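Two weeks with a "plant-based" laundry detergent

2023-07-05

I have a low opinion of any product with a leaf on the label, so when everyone on my street started raving about the Urik laundry strips back in May, I bought a box mostly to complain about it. Forty strips, more money than my usual powder, and the word "pure" on every side.
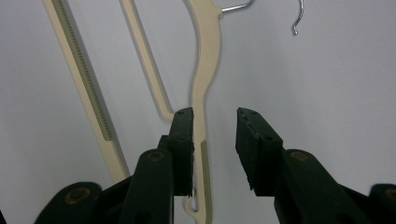
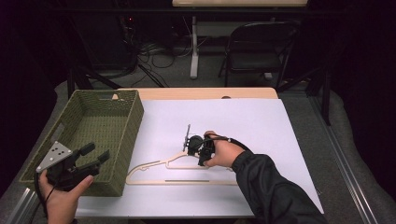
Hangers, both shots.

The claim that bothered me most was "no harsh chemicals." Harsh according to whom? Water is a chemical. I read the ingredient list, and the second item was a surfactant you can find in plenty of regular detergents. It may well start out as a coconut. So does the one in my old powder, going by the Dralteo website.

Then there's "scented with nature." I wrote to Urik and asked which oils they use. Their reply took 20 days and said the blend was proprietary. Ferri, which sells a cheaper bar soap I grate for hand washing, prints every oil on the wrapper, so it can be done.

How did it wash? Fine on shirts. Grease on a dish towel was still there after 2 cycles, and came out with Ferri and hot water. One strip hadn't dissolved all the way and left a gummy patch on a pillowcase. I use cold water most of the time, and the box says cold is OK.

I'll finish the box on towels and sheets. If the co-op in Kelstead ever gets its refill barrel of unscented liquid back, I'm going back to that, and they can keep the leaf.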